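Can a Robot Do My Chores Yet?

I own a robot vacuum, and I spend more time rescuing it than I ever spent vacuuming. It eats phone chargers. It gets wedged under the radiator at six in the morning and beeps until I come down. So when my editor asked me to find out whether machines are ready to take over the boring jobs, at home and in the shop, I said yes before she'd finished the sentence (I have a grudge, and I wanted to put it to work).

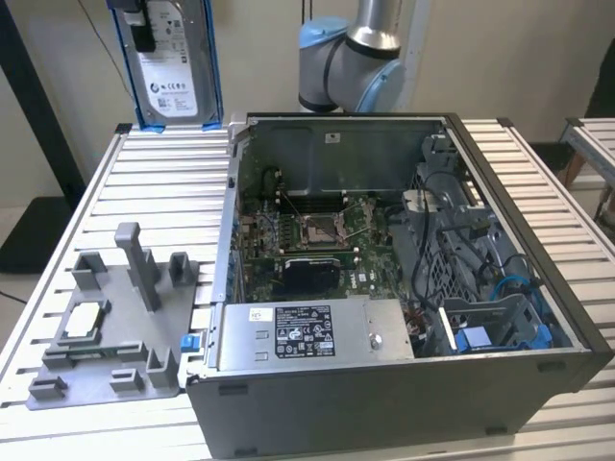
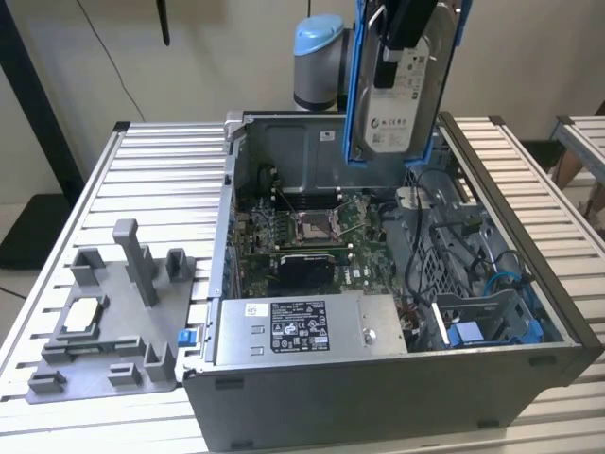
PC teardown: the hard drive is in the air and the processor sits in its gray fixture.

My first stop was Jirnotura, a small outfit that wants robots to handle the dull end of computer repair and recycling. I've taken apart exactly two computers in my life, and both times I ended up with a screw left over, so I was ready to be impressed by anything. What got me was that gray plate next to the tower. It's 3D-printed, with little posts and slots, and there's a recess where the chip can lie flat. When I do this job, the chip goes on a paper towel and I yell at everyone in the house not to sneeze. A robot can't yell, so somebody has to design it a good place to put things down. The engineers told me they'd gone through 14 versions of their plate, and they talked about it with way more feeling than they talked about the arm.

I kept running into this for the rest of my reporting. Ask people what's hard about automating a chore and they don't say strength, or even speed. They say cables. A cable is never in the same spot twice, and it moves when you touch it. Same with laundry, same with grocery bags, same with the fitted sheet, which I can't fold either.

Speaking of laundry! Dustance is a start-up working on towels. Just towels, the flat rectangular kind. I brought a bag from home because I didn't trust theirs, and I timed the whole thing on my phone. The machine did my stack in 19 minutes. I could have done it during a commercial break, but — and I went back and forth on this on the drive home — I wouldn't have. Those towels had been in the basket since the weekend before. If a slow robot folds while I'm asleep, do I care that it's slow? I really don't think I do. The folds were pretty nice, too, apart from one hand towel it kept picking up and putting back down like it was reading the label.

Then there's the kitchen, where my hopes took a beating. Welby makes a dish-loading arm that's being tried out in a café kitchen, and I stood there through the whole lunch rush with my back against a freezer. Plates went fine. Mugs went fine as long as they arrived upside down. Then someone sent back a bowl with half a salad in it and a fork standing up in the middle, and the arm stopped and waited for a human. The dishwasher on shift reached over, scraped it, and went back to what he was doing. He said he likes having it around on busy days and ignores it the rest of the time.

I asked all of them what a home version would cost, and mostly I got a lot of looking at the ceiling. The one straight answer came from Ververidis, a rental company that wants to lease arms to small shops for 600 dollars a month. For a repair bench or a packing table, I can see somebody doing that math and saying okay. For my towels, no.

So where does that leave those of us with a sink full of dishes? If your chore happens at a table, with the same kinds of objects, and you're willing to build the table around the robot, you might get real help fairly soon. A shop can do that. My house has stairs, a dog, and a drawer that only opens if you lift it a little, and none of the people I talked to wanted to come see the drawer.

I did ask at Jirnotura whether they'd do anything about my vacuum. They told me to tape down the chargers, so I've done the living room and I'm working on the hall.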